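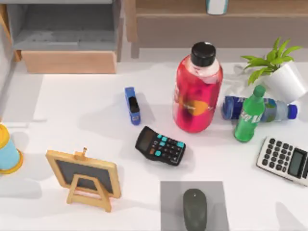 What does half board mean?
Breakfast and an evening meal are in the room price, and lunch is left to the guest.

Unit 4: Reading a hotel listing

Our sample property is the Hotel Plorudero, with 44 rooms, 400 metres from the beach. Look how much that one line gives us – size, setting and a hint at who stays there!
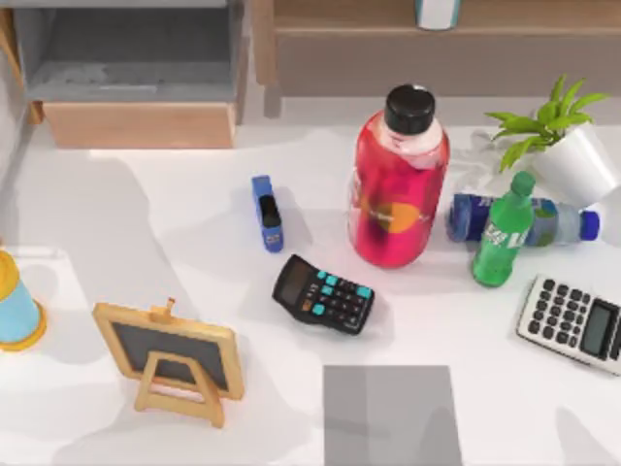
Then compare it with the Bodin, 20 rooms up in the old town, breakfast only. Same resort, completely different holiday, and I love that you can hear it in the wording.

For next time: rewrite the Winadero listing for families. Keep the board basis in the first sentence.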